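Sorklow Table: Surface Care and Use – Frequently Asked Questions

Applies to the matte white top with rounded edge. 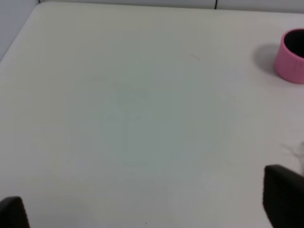 Kirsty Penrose wrote to us that her top looks slightly gray-green in the middle by late afternoon and white again in the morning, and asked whether the finish is failing. A change that follows the time of day is a lighting effect. Matte white picks up the color of walls and lamps. If the tone stays the same under every light, clean the top as described in the next answer and compare again.

How do I clean the top day to day?
Use a soft cloth, lukewarm water and a drop of dish soap. Wipe in straight passes, then wipe again with clean water. Dry with a second cloth. Soap left on a matte finish dries as a dull film that is often taken for wear.

What should I not use?
Scouring powder, melamine sponges, steel wool, acetone, and any polish or wax. Melamine sponges are a mild abrasive and will leave glossy patches. Gloss on a matte top cannot be reversed by cleaning.

Can I put a hot cup directly on it?
Yes, for drinks. Pots, pans and baking dishes need a trivet.

There is a ring where a cup stood. How do I remove it?
Lay a damp cloth over the ring for 10 minutes, then wipe. For coffee, tea or berry juice, repeat with a paste of baking soda and water, applied with a fingertip and no pressure. Rinse twice.

Do cups with a rough base scratch the finish?
Unglazed ceramic can. Lift the cup instead of sliding it, or fit felt dots. Plastic cups are not a problem unless there is grit underneath.

How long before I can use the table after the touch-up kit?
Leave it for 24 hours at room temperature. Do not cover the area during this time. The Lenitz kit is tinted for this finish and should be stirred before each use. Apply up to 2 coats – a third will show as a raised spot.

Can the rounded edge be repaired if it chips?
Small chips, yes, with the same kit. Build up the curve slowly and do not sand the surrounding finish. Anything deeper needs a replacement top.

Does the table have to stand clear of the wall?
Leave a finger's width at the back. Contact with a painted wall marks the rim, and the marks are harder to remove than food stains.

Where do I find the part number?
On the label under the top. Replacement tops for this model are listed under 102 – quote this when you write to the Gutcombe parts desk.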